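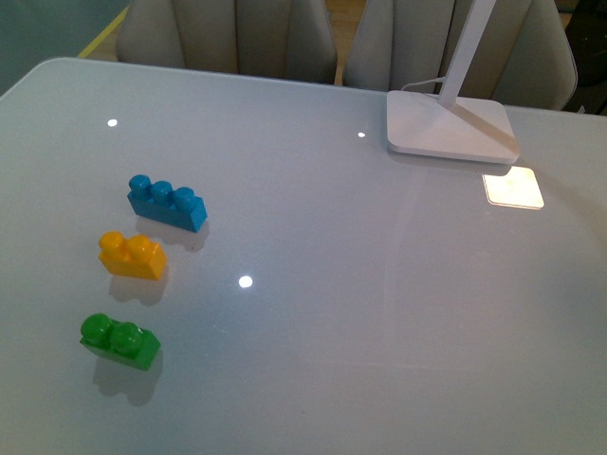 **Subject:** Naturalization index cards missing from search after import
**Product:** Kindine catalog, hosted
**Site:** Folormont Immigration History Library
**Priority:** Normal
**Status:** Resolved, one item left open

**Reported problem**

We loaded the Phetsri collection last month, mostly declarations of intention and petitions filed by arrivals from Southeast Asia and a smaller set of cards from southern Europe. The import finished with no error. Searching by surname now leaves out 148 cards. They open fine if you type the card number, and they show up when browsing by box.

Steps we tried before writing in:

- Cleared the browser cache and signed in again
- Rebuilt the search index from the admin menu
- Searched with and without accent marks

Same result each time.

**Reply from support**

Please send the import file and one card number that fails. Also let us know if the cards have anything in the "Name at arrival" field. 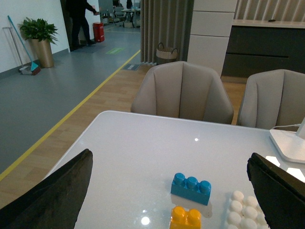
**Reply from site**

File attached. Card 2 in the first box is a good one to test. Most of the missing cards do have a name at arrival, and it differs from the name on the petition. A lot of people changed the spelling when they filed their final papers, and the clerk wrote both on the card with a slash between them.

**Log, 9:40 a.m.**

Loaded the file on a test copy. Card 2 fails here too. The importer reads the slash as the start of a new field, so the surname ends up in "Former residence." The index has nothing to file the card under, and skips it. Rebuilding doesn't help - the data is already in the wrong column.
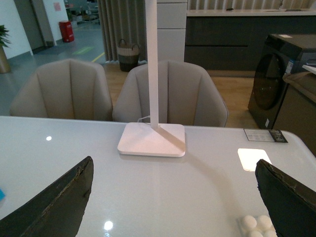
*White desk lamp on a glossy white table.*

**Log, 11:15 a.m.**

Changed the field separator from slash to tab in the import profile and ran the file through Flostix to convert it. All but six of the missing cards now come up under both spellings. The six have a slash inside the date of arrival as well, and were fixed by hand.

**Reply from site**

Confirmed on our side. Cross-references work too, so a search for the old spelling brings up the petition. One more thing: country of birth prints as the modern name, while the cards use the name at the time of filing. Can we keep both?

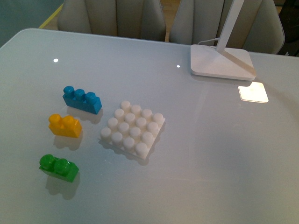
*Blue brick, white building plate and the base of the desk lamp.*

**Reply from support**

Yes. Turn on "Keep original place name" under Display, then save the profile again. Existing records will need a fresh import to pick it up. Use the converted file, not the first one.

**Open item**

Printed labels still show the modern name only. Moved to a separate ticket.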